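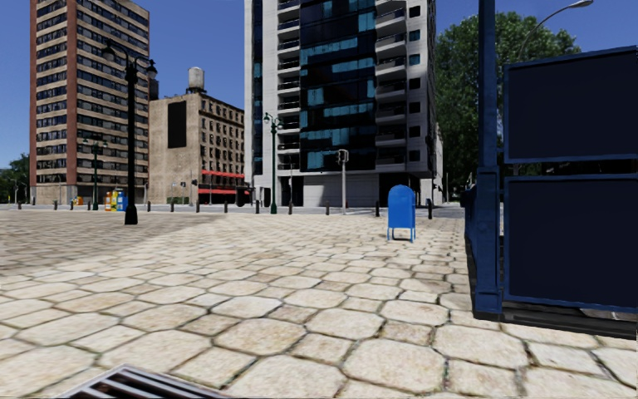
Chapter 4
Evaluating a Commercial Simulation Kit: The Torkard Street Package

A simulation kit is a bundle of software and scene files sold to teams that need to test a mobile robot before it is driven outdoors. The kit treated in this chapter is the Torkard Street Package, release 5, which is licensed by the seat and runs on a single workstation. It supplies a set of city scenes, a physics engine, sensor models and a scripting layer. The plaza scene is the one most buyers open first. It has a wide paved area of hexagonal tiles, a row of short bollards along the roadway, and a blue mailbox standing alone on the paving, which gives a path planner one isolated obstacle to pass on either side. The drain grate set into the tiles is useful for a different test, described in Section 4.3.

Search this book Enter keyword Go

4.1 What the Kit Contains

The package is delivered in three parts. The scene library holds the street geometry and surface materials. The robot library holds wheeled and legged base models, each with editable mass, wheel radius and motor limits. The sensor library holds cameras, planar and spinning lidar, wheel encoders and an inertial unit.

A fourth part, the traffic and pedestrian module, is sold separately. Without it the streets stay empty. This is adequate for work on localization and static obstacle avoidance. It is not adequate for any claim about safe operation near people, and a buyer who needs such a claim should price the module from the start.

Two competing products are used for comparison in the exercises. Haltis sells a kit with fewer outdoor scenes and a stronger contact model. Hosoda sells no scenes at all and expects the customer to import them. The three differ most in how they charge: Torkard by seat, Haltis by robot model, Hosoda by hours of computing time.

4.2 Rendering and Sensor Output

The simulated camera produces color images at a default rate of 60 frames per second. The rate can be lowered to match real hardware, and normally should be. A controller tuned on 60 frames per second may become unstable when the physical camera delivers half as many.

Light direction is a scene setting. Long shadows and strong contrast are common causes of false edges in a vision system, and tests should be repeated with the sun in several positions. The kit stores these positions as presets, but it does not vary them during a run unless a script tells it to.

Lidar returns are computed from the scene geometry, to a maximum range of 50 meters in the standard configuration. Dark panels and glass are handled by a reflectance value attached to each material. The supplied values are plausible – they are not measured. The manual states this in an appendix, and the point is easily missed. Where glass fronts make up much of the background, the values should be checked against a recording from the real sensor.

4.3 Ground Contact

Paving in the standard scenes is drawn with visible seams, but the collision surface under it is flat. A small wheel will therefore cross a tile joint in simulation with no vertical motion. The same applies to grates unless the option "detailed ground" is switched on. With the option on, slats and joints are given depth, and the simulation slows noticeably on modest hardware.

The recommended procedure is to run route planning tests on the flat surface and to repeat a small number of them on the detailed one. Robots with casters narrower than the slat spacing should be tested on the detailed surface only.

4.4 Case Used in This Chapter

The worked problems refer to the Ulell, a four-wheeled delivery base with one forward camera and one planar lidar. Its task is to cross the plaza, stop short of the bollards and report its position. The reader will set up the scene, record a baseline run, and change one parameter at a time. Results should be logged in the form given in Table 4.1, with the release number of the kit entered on every sheet. Scene files are revised between releases, and runs made on different revisions should not be pooled.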